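10/04/2023

朝から研究室がそわそわしていた。先週のうちに学習を回しておいた新しい方策を、やっと実機に載せる日だったからだ。週末はずっとログの数字ばかり眺めていたので、腕が動く音を聞くだけでうれしい。月曜の朝にこんなに早く起きたのはいつ以来だろう。

忘れないうちに、いま何をやっているのかを書いておく(半年後の自分はきっと忘れている)。課題は棚の中のファイルを扱うこと。Prevumlowという呼び名は春に決めたまま、もう誰も由来を気にしていない。やりたいことは単純で、両開きの戸棚の中にある書類ファイルやフォルダーを、双腕のロボットに出し入れさせる。ところがこの「出し入れ」がくせもので、厚いボックスファイルは重さが偏っていて、つかむ場所が少しずれただけで手の中で傾く。傾いたまま棚板に近づけると角が当たる。当たると力センサの値が跳ねて、方策が見たことのない状態に入り、そこから先はもう祈るしかない。これが夏までの話。

今回変えたのは学習データの集め方のほうだ。これまでは人が遠隔操作で最初から最後まできれいにやった手本だけを使っていた。うまい人の手本ほど失敗の手前の状態が入っていない、というのは前からYufang Tanさんが言っていたことで、正直わたしは半信半疑だった。そこでTanさんの案にのって、わざと傾いた持ち方から始めて立て直すだけの短い手本を216本集めた。一本が短いので集めるのは思ったより楽で、二人で交代しながらやったら意外と楽しかった! 片方が操縦して、もう片方が「もうちょい左」とか言う。ほとんどゲームである。

通常の手本は2000本あるので、足したのはその一割ちょっと。混ぜる比率はまだ手探りで、いまは一回のバッチの中で立て直しの手本が多めに出るように重みをつけている。ここは根拠が弱い。あとで絶対に突っ込まれるところなので、比率を変えた比較は近いうちにやる。やると書いたぞ。

午前中はカメラのキャリブレーションのやり直しでつぶれた。頭のカメラと手先の座標が微妙に合わず、Nasrin Hassanpourさんに泣きついたら、設定ファイルの古いほうを読んでいただけだった。恥ずかしい。でもおかげで昼前には片がつき、食堂のカレーにも間に合った。

午後からいよいよ本番。条件は、頭のカメラの映像と関節角だけを入力にして、青いボックスファイルを右手で扱う。棚には平たいフォルダーも寝かせて置いておく。これがあると見た目が紛らわしくなって、前の方策はよくフォルダーのほうに気を取られていた。

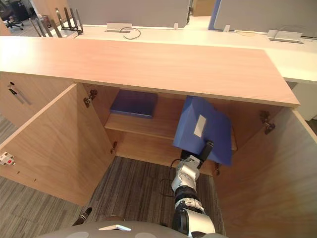 ロボットの頭部カメラから。傾いたボックスファイルを把持中。

この角度! 前の方策が一番苦手にしていた姿勢がまさにこういうやつで、背がこちらを向いて、下の角がだらんと右に下がっている。棚板の縁とも右の側板とも重なって見えるから、画像だけで奥行きを読むのは人間でもちょっと嫌だと思う。前のバージョンなら、ここで迷わず奥に突っ込んでいた。

新しい方策は、この手の姿勢になると一度手前に引く動きを見せた。引いて、手首を回して、それからもう一度寄せていく。わたしたちが手本でやっていた動きそのままの癖が出ていて、初めて見たときは思わず声が出た。Tanさんは隣で何も言わずに、にやにやしていた。いや、言ってくれてよかったのに。

数字も残しておく。今日の試行は49回で、途中で止まらずに最後まで行けたのが前の方策よりはっきり多い。きちんとした成功率は、動画を見直して判定をそろえてから出す。自分で回した実験を自分で採点すると甘くなるので、判定はDivina Barredoさんにも別にお願いした。二人の判定が食い違った試行だけ、あとで一緒に見る。Barredoさんは角がこすっただけでも失敗にする派なので、わたしの見積もりよりは下がるはずだ。それでいいと思う。

失敗した中で目立ったのは、立て直しを何度も繰り返すパターン。引いて、回して、寄せて、また引いて、回して。本人(?)はとても真面目にやっているのに、いつまでたっても入れる決心がつかない。長いときは16回も引き直していて、見ているこちらが応援してしまった。たぶん、立て直しの手本が「立て直したところ」で終わっているせいで、その次に何をするかが弱い。手本の最後に棚へ寄せる動きを少しだけ足せばつながるんじゃないか、というのが今のところの仮説。立て直しの手本の重みが強すぎるだけという可能性もある。両方いっぺんに変えると何が効いたかわからなくなるので、まず重みのほうから。

もうひとつ気になるのは扉。今日は両方とも全開にして固定の条件にしたけれど、開き具合が中途半端だと右の扉が腕の通り道に入ってくる。いまの手本はぜんぶ全開の状態で集めたものだから、たぶん、というか間違いなく弱い。扉の角度をばらした条件は次の回に入れたい。ついでに、天板の下の影の出方も時間帯で変わるから、夕方のデータもほしい。ほしいものばかり増える。

夕方の打ち合わせでParviz Kordestaniさんに動画を見せたら、開口一番「これ、ファイルじゃなくても効くの?」と聞かれた。いい質問すぎて答えに詰まった。手本はファイルでしか集めていないけれど、「引いてから直す」という動き自体は物によらないはず、と言いたい。言いたいけど、まだ試していない。厚みのある本や小さめの箱で明日やってみようという話になった。Kordestaniさんは比較相手としてFlenerも入れたほうがいいと言う。うちの環境で動かすまでが面倒なのはわかっているが、確かに入れないと論文では通らないだろう。しぶしぶ承知。

帰りにGikbergの店でパンを買って、歩きながらまた今日の動画を再生してしまった。あの引き戻しの動き、何回見ても飽きない。スマホの画面で見ても、手首を回し始めるところがちゃんとわかる。学習曲線の上では地味な差だったのに、実機で見るとこんなに違う。こういう日があるからやめられない。

十一月の締め切りまでにやることを書いておく。
重みの比較を三条件。
手本の終わりを延ばした版を集める。Tanさんと日程を合わせること。
扉の角度を変えた試行。
本と箱で試す(明日!)。
Flenerを動かす。まず依存パッケージから。
Barredoさんに動画のフォルダーの場所を送る。

最後のは今やった。手首の回転の速さを少し抑えたらどうなるかも気になってきたけれど、これは明日の朝、頭がまともなときに考える。おやすみ。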